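The Ferry Timetable

When the ferry company at Nandstead offered me the job of looking after its page, I said yes before they'd finished the sentence. I'd been driving the ticket booth for years - you do drive it, in a way, with both feet braced against the heater - and I thought a few posts a week about tides and parking would be a pleasant way to see out the winter.

My first post was the timetable. Two people liked it, and one of them was me.

So I did what anyone would and went looking for advice. There was a firm over the water called Navgate that promised to find the heart of your brand, and for a fee that made our office go rather quiet they sent back a page of suggestions. Post at breakfast. Ask a question. Use a warmer colour. I asked a question at breakfast in a warmer colour (what is your favourite ferry memory?) and got a single answer, from a man who wanted to know why the toilets on the Titamport run were locked.

I wrote back to him. I didn't know I wasn't meant to, you see, or not at length. I told him the lock had been fitted crooked in April, and that you had to lift the door a little and lean, the way you'd lean on a friend after a long wedding. Then, as the rain was coming in sideways and there were no cars in the queue, I told him about the wedding as well, the one where the bride's side went to the wrong island and the cake crossed the harbour four times before it was cut.

By the time I'd locked up the booth, 90 people had read it. By the next morning it was 500, and my phone had slid off the kitchen bench from all the buzzing and was lying in the dog's water.

I dried it out in a bag of rice and kept going. People sent me their own stories, great long ones, and I answered every one of them with my glasses pushed up and my tea going cold. A woman had learned to knit between Nandstead and Titamport and had a scarf exactly as long as the crossing. A boy wanted to know if the gulls bought tickets. Somebody's grandfather had proposed on the top deck, been turned down, and had to sit there for another 20 minutes in the same row of seats, with his hat on his knees.

The office was pleased with me, in a nervous sort of way. They moved the page off my phone and onto the old computer in the back room, and that winter I learned more about the insides of computers than I'd ever wanted to know.
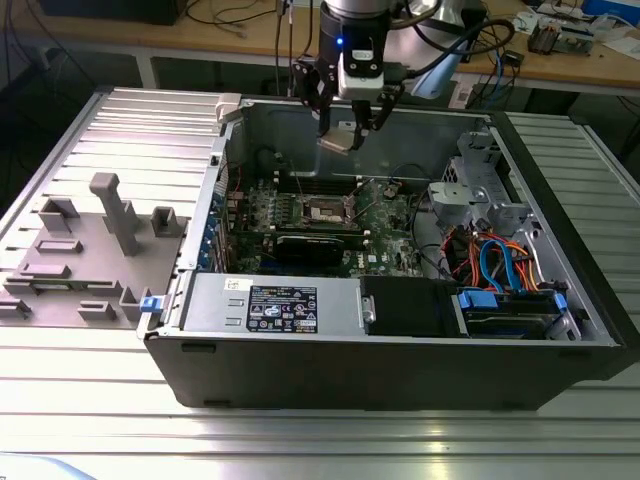
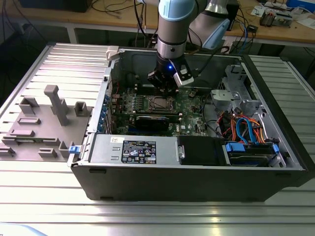
The Dimitriou Crossing

It was on the evening of 4th July that the message came in. It was 205 words long - I know because I pasted it into the thing that counts them, wanting something to do with my hands - and it was from the lady who had said no on the top deck.

She'd seen the story about the hat. She remembered the boat too, the old Dimitriou, with the green benches and the bell that stuck in cold weather. She didn't want any of it put up on the page, she said, but she wondered if I might know whether he still caught the ferry, and if so, which one.

I sat there a good while with the heater ticking at my ankles. Then I sent her the timetable.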